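Section 6. Setting Up Your Lutero Kitchen Scale

6.1 Finding a place for it

1. Take the scale out of the box. Keep the box until you've finished this section, because the serial number is on the flap and you will want it later.

2. Set the scale on a hard, flat surface. A folded towel is not a flat surface, however neatly you fold.

3. Keep it away from the edge of the stove, open windows, and anything that hums. The refrigerator hums.
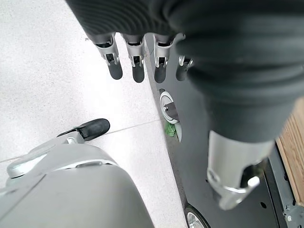 4. Turn each of the feet until the bubble sits inside the ring. If the bubble won't settle, check that you removed the cardboard shim under the plate. Most calls to our service desk end at this step.

Note: The plate lifts off for washing. The rest of the scale does not wash.

6.2 Zeroing and calibration

1. Press ON and wait for the display to read 0. Leaning on the counter counts as weight.

2. Hold UNIT for 2 seconds to switch between grams and ounces.

3. Hold CAL until the display flashes 100. Place the small brass weight in the center of the plate and let go of it completely.

4. When the display flashes 600, swap in the large weight. Wait for the beep.
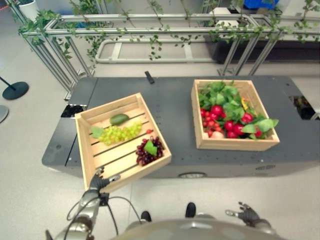
5. If you see ERR, start again from step 1. If you see ERR a third time, change the batteries — yes, even the new ones.

Caution: Don't use a can of beans as a calibration weight. The label tells you what's inside, and the can has opinions of its own.

6.3 Weighing produce

1. Put your empty bowl on the plate and press TARE.

2. Add the food slowly. The display locks once the reading holds still.
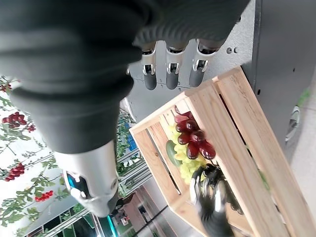
Tare is only good for the container you tared. Swap bowls halfway through and the scale will report the difference as food, with great confidence. Anything hanging over the plate should hang clear of it, the way the three gray fingers in the photo point down without a bowl to lean on, and that goes for sleeves, apron strings and spoons. Press TARE again whenever you change containers.

3. Press CLEAR before the next item.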